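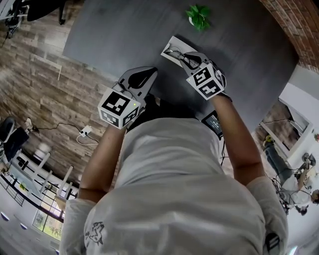
The Cable Drawer, and Other Things We Mean to Get To

By Elisa Ruggiero
May
Home | Rooms | Kitchen | Keeping House | Letters
26 comments | 80 shares

Every house I have ever lived in has had one drawer that would not close all the way, and in every one of those houses the thing holding it open was a cord. My mother's was in the hallway, under the telephone. Mine is in the kitchen, second from the top, and for the better part of three years I have been opening it with one hand flat on the contents so that nothing would catch on the rail. There are chargers in it for phones I gave to my nephews, and a long black lead that I believe belongs to a slide projector, though we have never owned a slide projector.

So when I was asked to write about small tidying jobs for this issue, I knew where I would have to start, and I put it off for a week by calling other people and asking about their drawers instead.

Annunziata Leone, who taught me to make bread and has opinions on most household matters, told me straight away that I was thinking about it wrong. "You want a bigger drawer," she said. "What you want is a table." She meant it quite literally. Her rule is that cords can't be sorted where they live. You have to carry the whole mess to the largest clear surface you have and work on your feet, leaning over it, with room on every side for your elbows. A dark tabletop is restful to work at but hard on the eyes when the cords are dark too, and for that she likes a plain white tray. Black coils on a white tray can be seen for what they are, and you can tell one lead from two without pulling.

I have since tried it both ways and she is right, which she will be pleased to read.

One at a time, and from the middle

Hollis Fitzsimmons ran the repair counter at Brindthorpe, the old hardware store by the bridge, until it closed, and I suppose he has untangled more cord than anybody I know. He says most people go wrong in the first minute. They find an end and they pull, and whatever was a loose heap becomes a knot. He starts in the middle of the pile, pressing down lightly to hold one coil in place while the other hand lifts whatever is lying over it. Then he stops and looks. He is a great one for stopping and looking, and a conversation with him can take most of an afternoon.

For winding, he uses loops as wide as his hand, and lets the cord turn the way it already wants to turn. A thin cable that has been wrapped tightly around its own plug will keep that kink for years. He fastens each coil with a scrap of cotton tape and writes on the tape in pencil. I had been using the wire ties that come on bread bags, and I was spoken to about it.

Leave something on the table

My neighbor Eduardo Frade takes a gentler line. He does his sorting after supper, a tray at a time, and when the tray is done he quits, even if there are four more trays' worth in the box. He also keeps a small green plant at the far side of his table, and it stays put while he works. I asked whether it got in the way, and he said that was rather the idea. It marks where the job ends. Everything on his side of the plant is work, and past it you are only in a room.

I liked this so much that I went out and bought a plant of my own, in a white pot, and for two evenings I did nothing but look at it. On the third I carried the drawer over.

It took me an hour and a half, with tea. Nineteen cords went into the recycling bag and seven came back to the kitchen, wound and labeled, in a shallow tray that slides in with a finger's width to spare. The projector lead I kept. Thomas D'Amico at the library thinks they may have a machine it fits, and I have promised to bring it by when I am next in town with the returns.

The drawer closes now. I have opened it several times since for no reason at all, and on one of those visits I noticed that the drawer below it, where the batteries are, has started to stick.

Share this story | Print | More from Keeping House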